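Two weeks with the Hekeck hands
June 2021

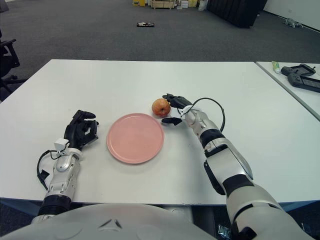

Right hand going in for the apple, left hand waiting by the plate.

I've wanted a go with a pair of these for ages, so when the Bedcombe workshop said the Hekeck hand kit had come in and there was a slot free, I said yes before I'd even looked at the price. (I have looked now. We'll get to that.)

The kit is two hands, left and right, with the wrist mounts, the cables and a year of the Plullitz software, which is what you use to teach them things. Fitting them to the arms took me most of a morning. The bolts are easy, the cables less so. You have to leave enough slack for the wrist to turn all the way and the manual gives you one small drawing to go on. My first attempt was too tight and the right hand stopped halfway round with a little error beep, so now they loop out generously and I've stopped worrying about how they look.

Then the fun starts! You put on the control gloves, move your own fingers, and the black ones on the table move too. There's a slight lag, which I noticed constantly on the first day and hardly at all by the third. I began with a foam block, got cocky, and moved on to an apple and a pale pink plate. Pick up the apple, put it on the plate. A toddler could do it – I needed 26 goes before I had one I was happy with.

The thumb is what makes this kit for me. On the old Cheema gripper I used last October you had two flat pads and a prayer, and anything round shot off sideways. With these you can bring the thumb in from one side and the fingers from the other and feel your way to a proper hold. I kept forgetting I was meant to be testing and just sat there picking things up.

Grumbles, because I do have some. The left hand needed recalibrating far more often than the right, and each time means 11 steps on a menu that could be two. The fingertips are a bit slippery on shiny skin, so a small apple wants a slow approach from the side. The fans in the control box are loud enough that I wore ear defenders after lunch. And the software forgets your glove size every time it shuts down, which drove me up the wall.

Hiring the lot through Bedcombe is £339 for the fortnight, arms not included. That's a lot for a hobby, but split between 2 of you it starts to look like a decent holiday. I'd do it again tomorrow.

Next on my list is an egg. I've bought a box of six and put newspaper down.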